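Guides › Demo cell › Visitor days

5.3 Running the bag demonstration on an open day

Use this section when guests visit the Meltix cell. One operator runs the arms and one host speaks.

1. Ask guests to stay behind the floor line. Maximum group size is nine persons.

2. Put the cloth bag in the center of the table, in front of the pink basket.

3. Load program 116 and choose speed 4. Do not use a higher speed with guests present.

4. Start the program. Each gripper takes one side of the bag. Let the host explain this position before you continue – guests like to ask questions here.
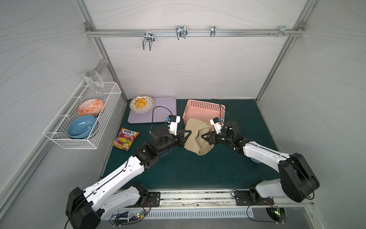

5. Press Hold if a guest wants to look closer. The arms stay powered in Hold.

CAUTION: Keep hands out of the enclosure until the operator says "clear".

Note: Fruit and candy on the table belong to the demonstration. Please do not offer them to guests.

6. After the last group, send the arms to Park and write the number of runs in the visitor log. Questions go to Darcy Halliday or Mogens Lauritsen.

Related topics
Parking the arms
Changing the gripper fingers
Visitor log, May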